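Teaching by Demonstration: Handout 7
Hand-held grippers and cloth

Grirkum Robotics Short Course

This handout goes with the second practical. Read it before Monday, along with the notes on joint control from handout 6. The practical uses the Alovar data set, which was recorded in ordinary rooms by people folding and flattening their own clothes. You will not need a robot arm until the last session.

1. Two ways to show a robot a task

There are two broad ways of giving a robot examples to copy.

The first is remote control. A person moves a leader arm, a joystick or a pair of tracked handles, and the robot follows. Everything that gets recorded is something the robot really did, so there is no doubt about whether its joints can reach. The cost is in time and feel. The operator works through a delay, often without any sense of force, and a towel that takes a few seconds to fold by hand can take a couple of minutes.

The second is to take the robot away and leave only its hand. The person holds a gripper with the same fingers the robot will have later, and a camera fixed to it records what the gripper sees. The path of the gripper through the room is worked out afterwards from the video. This is quicker and cheaper, and it can be done anywhere a person can stand or kneel. On the other hand, people twist their wrists into positions an arm cannot copy, and they move faster than most arms can.

A third method, pushing the arm itself through the motion, was covered in handout 3. It suits stiff objects and single-arm work. We do not use it for cloth, where both of the operator's hands end up on the arm and the garment slides off the table.

2. Why cloth is used for teaching

A box has a position and an angle. A pair of jeans has no short description of that kind. It can lie in any number of ways, and parts of it are hidden by other parts. Writing rules for it by hand does not get very far, and this is the usual argument for learning from examples.

Denim sits at the easy end of the range. It is thick, it holds a crease, and the waistband and seams give the fingers something firm to close on. Thin jersey is much harder. Students who did the Ciswood placement will remember the pillowcases.

3. What happens at the fingers

Most of the useful information in a demonstration is in the short stretch before and after contact. Watch for the following when you go through the recordings:

— how wide the fingers are open on approach
— whether the pads come down either side of the cloth or on top of it
— whether a fingertip touches the floor or table first
— which layer is between the pads when they close

The last point causes the most failures. With folded clothes it is easy to pick up one layer when two were wanted, or the other way round. The camera looks along the fingers, so the layers are often easier to tell apart before the grip than after it. In this view of folded jeans on carpet, the left pad is against the denim and the fingers are still open.

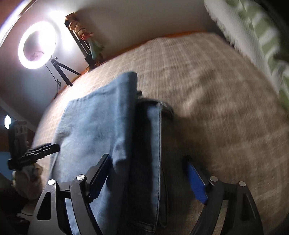

4. Recording a demonstration

The steps below are the ones used at the Pawłowska lab and in our own practical.

Start with the fingers fully open and hold still for a moment. Then close and open them once in clear view of the camera, which gives the software the full range of finger width. With two grippers, do this with both.

Move at a steady pace. Fast sweeps smear the background, and the tracking depends on the background. Plain walls and plain floors are poor for tracking. A room with furniture, edges and bits of pattern in it is better, and there is no need to tidy up first.

Keep lamps where they are once you have begun. A moved lamp changes every shadow in the room, and the tracker may take the shadows for fixed marks. A bright lamp in view is acceptable if the cloth itself is not washed out. Pale fabric loses its folds first.

Do one task per recording. Stop, reset the garment by hand, and start a new file. If you drop the cloth and pick it up again, keep the recording and mark it as a recovery. A set made only of clean attempts leaves the robot with nothing to go on once something slips.

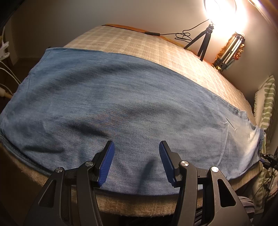
Figure 2. Denim garment spread on a checked cover, gripper open. Note the folds still in the cloth.

5. When is a garment flat?

Labelling the end of a task needs a rule that two people would apply the same way. For flattening we use this one: no part of the garment is folded back over itself, and the outline can be traced without a break. Soft folds are allowed. If part of the outline is out of view, go by the nearest earlier or later view in which it can be seen.

Of the 159 recordings in the practical set, 31 are without an end label. Label these in pairs, separately at first, and then compare. Write down the cases where you disagreed and leave both labels in.

6. To hand in

One page on a recording of your choice. State where contact first happens, which layers are gripped, and whether an arm mounted at the edge of the work surface could follow the same path. Some 300 words is enough. Sketches may be in pencil.

Related items
Handout 3: Moving the arm by hand
Handout 6: Notes on joint control
Handout 8: From gripper path to arm path
Practical sheet: Labelling the Alovar recordings
Ciswood placement: reading list
Room changes for December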